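From: Lanying Kong
To: tearoom-list
Subject: Re: [tearoom] Water for light teas, again

Jondley wrote:
> I give up on white tea. Every cup I make tastes like warm
> paper. I use the same kettle and the same mug as for my
> black tea, which comes out fine. Is it the tap water? We
> moved to Tritness in April and the water here leaves a
> crust on everything. Do I need to buy one of those
> filter jugs or am I just not a white tea person?

Hi Jondley, and hi everybody else who has been lurking on this thread!

Please don't give up yet. I lived in Tritness for 2 years and I know that crust very well (my poor kettle looked like the inside of a cave). Black tea can stand up to hard water pretty well, but the lighter stuff just goes flat and chalky, and you get that skin on top that sticks to the mug. So yes, I'd look at the water first, before you spend any more on tea.

What I did was borrow a filter jug from my neighbor for a week and make the same tea side by side, tap in one mug and filtered in the other. I expected to have to squint to find a difference and I didn't, my husband picked it out from across the kitchen by the color alone. If you don't want to buy a jug just for a test, get one bottle of plain spring water, the cheap kind with a low mineral number on the back. Mine said 40 and it was lovely.

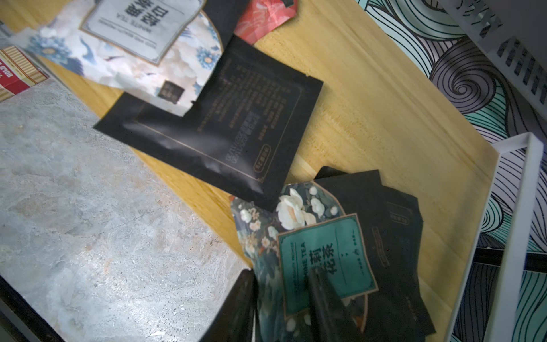 The other thing is how long you leave it. I used to pull white tea out after a minute because somebody told me it was delicate, and of course it tasted of nothing. Now I give it a good five minutes, sometimes longer if I get talking on the phone, and it never goes bitter on me the way green does. Also use less water than you think! My big mug holds almost 600 ml and that is way too much for a single bag. Half that and you're in business.

Cai will probably jump in here and say you need a thermometer. I had one and lost it in a drawer. I let the kettle sit with the lid open while I feed the cat and then I pour, and that works for me.

Does anyone know if Tilon still sells the replacement cartridges that fit the older jugs? I went by twice and the shelf was bare both times, and the kid at the register had no idea what I meant.

Let us know how the water test goes, Jondley.

Lanying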